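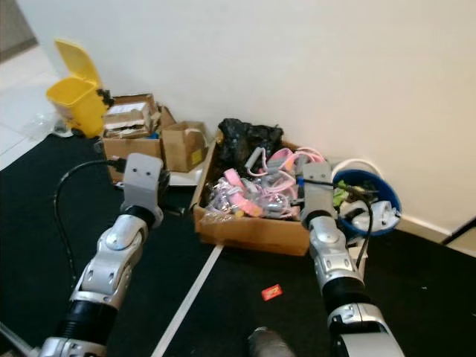
Part-time stockroom and packing person wanted for Arnis, the wool and yarn shop on the corner by the old dairy. 2 days a week to start, more in the run-up to winter if you want it. We sell online as well as over the counter and the online side has got away from us a bit. Stock comes in, sits in an open cardboard box against a white wall, and gets priced when one of us has a minute. Needs somebody whose actual job it is.

What you'd be doing -- checking deliveries against the invoice, pricing up, putting skeins out by dye lot (this matters, people come back months later for one more ball), packing orders and taking them to the post office before the last collection. Some time on the till at lunch. Answering the phone, mostly people asking if we have something in a particular green.

You don't need to knit. Fiachra doesn't and he's been here since we opened. Helps if you can tell 4 ply from double knitting but we can teach you that in an afternoon. Must be able to lift a full delivery up one flight of stairs, no lift Im afraid. Decent handwriting for the labels. Good with colours, properly good, under shop lights.

Hours are Thursday and Saturday, half nine to five, paid lunch. Pay is hourly and above the minimum, we'll tell you the exact figure when you get in touch as it depends on age and experience. Staff discount on everything exept the Palacios merino, which we hardly make anything on ourselves.

To apply: a few lines about yourself and a phone number, on paper through the door or handed in at the till. Mark it for Hatice Tuncer. No CV needed, send one if you've got one. Please say if you can't do Saturdays -- we might be able to swap things round with Anouk but can't promise.

Closing date Tue 13 April. Short chats in the shop that same week, start as soon as you can after. If you applied in February and didn't hear back, sorry, please try again, we had the wrong person down for the post.

Recent notices
Satska sock club: new members
Lost: grey mitten, left hand
Saturday mending table is back
Flurnen tweed, last cones at half price
Changes to opening hours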